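Search this site Search
Print this page | E-mail this page
Posted in August by Ho-yin Lui

Recording Demonstrations in a Simulated Room

Load the room in Kerkex and reset both arms before you open the recorder. Check that joint states and camera images share one clock. A mismatch does not raise an error - it only shows up later, in training. 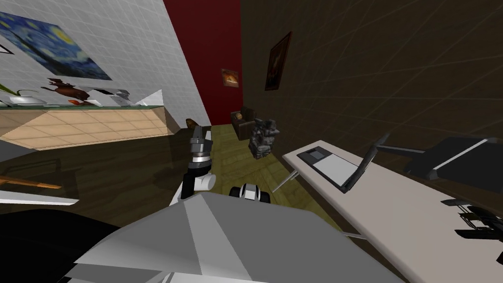 Set the control rate to 20 Hz and leave it there for the whole batch. Drive the arms by teleoperation at a steady pace. Long pauses teach the policy to pause, so trim them or discard the episode.

Change the start pose of the base between episodes. Keep the furniture fixed for the first 100, then begin to vary it.

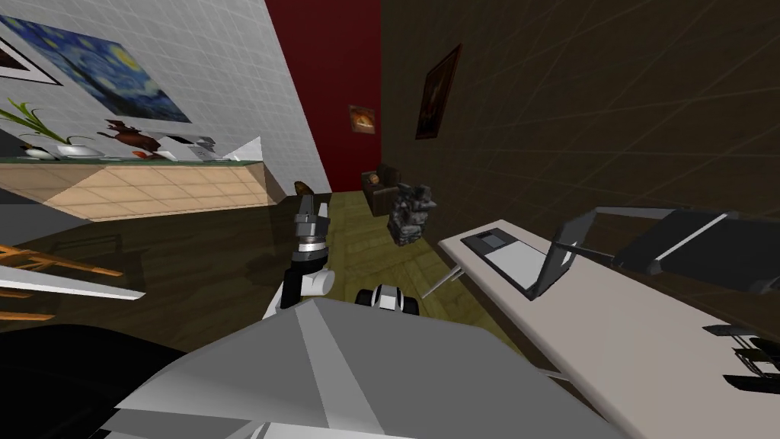

Label each episode as success or failure when you stop recording. Keep the failures in a separate folder. Our first set had 181 usable episodes, and the policy overfit to one approach direction. Feng-yi Chien now caps each start pose at 20 episodes.

Export with the same joint order as the training config, then replay one file before you upload the rest.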